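## 4. Notification Load and Session Recovery in Third-Party Clients

The measurements in Section 3 covered the official client only. This section reports how unofficial clients for the same network, Clurnuvel, behave when the device loses its connection and later regains it. Two clients were selected, Brarnwood and Destberg. Both use the public interface of the network, and both keep a local copy of the timeline so that older posts can be read without a connection.

### 4.1 Setup

Each client was installed on three identical handsets with a fresh account. Every account followed the same 145 public profiles and belonged to the same groups. Background refresh was left at the default setting. Battery saving was turned off at the system level, as earlier trials by Fagerlund had shown that it delays wake-ups by an amount that differs from one handset to the next.

A script on the access point dropped all traffic for a fixed period and then restored it. During the outage, a second script posted messages, comments and reactions from the followed profiles. We logged three things on the handset: the time of the first successful request after the connection came back, the number of notifications shown to the user, and the order in which those notifications appeared. Server-side logs were not available to us, so all delays are measured from the handset.

### 4.2 Recovery behavior

Brarnwood opens a single long-lived connection and asks for all events after the last one it has stored. If the gap holds more than 100 events, the server returns them in pages, and the client shows nothing until the last page has arrived. With 500 queued events this gave a visible pause, after which all notifications appeared in one block. The order was correct in every run.

Destberg polls. After an outage it requests the newest page first and works backward, showing notifications as they come in. The first notification therefore appears sooner than in Brarnwood, but comments are often shown before the post they belong to. Tapping such a notification opened an empty thread view until the parent post had been loaded. The developers list this as a known issue – the release notes describe it as a display fault, though our traces suggest that the cause lies in the request order.

Neither client merged duplicate reactions on its own. When a profile added a reaction, removed it and added it again during the outage, both clients raised two notifications. The official client raised one.

### 4.3 Manual and automatic refresh

Users who are unhappy with a delay tend to pull down on the timeline to force a refresh. We repeated the runs with a forced refresh issued two seconds after reconnection. In Brarnwood the gesture cancels the page request in progress and starts again from the first page, so an impatient user waits longer than a patient one. In Destberg the gesture has no effect on the backward pass, but it adds a second request for the newest page.
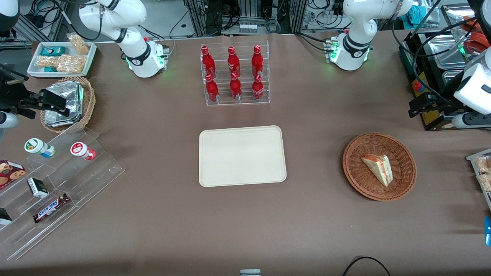

**Figure 3.** Workspace with two arms, Rustad site.

The effect of the forced refresh depends on how much of the queue has already been fetched. If the gesture comes after the final page, Brarnwood treats it as a normal update and no data are requested twice. We did not test repeated gestures within the same recovery period, and the results should not be extended to that case.

### 4.4 Limits

All accounts were new and had no message history. An older account with a large local store may recover more slowly, particularly in Brarnwood, which checks its index before sending the first request. Carrasco observed such a check on a personal account with over 500 stored threads, but that run was made outside the test network and is left out of the results. Both clients were also tested on wireless access only. Mobile data adds address changes during handover, and a changed address forces Brarnwood to log in again before it can ask for missed events. Section 5 returns to this point with a modified build of the client.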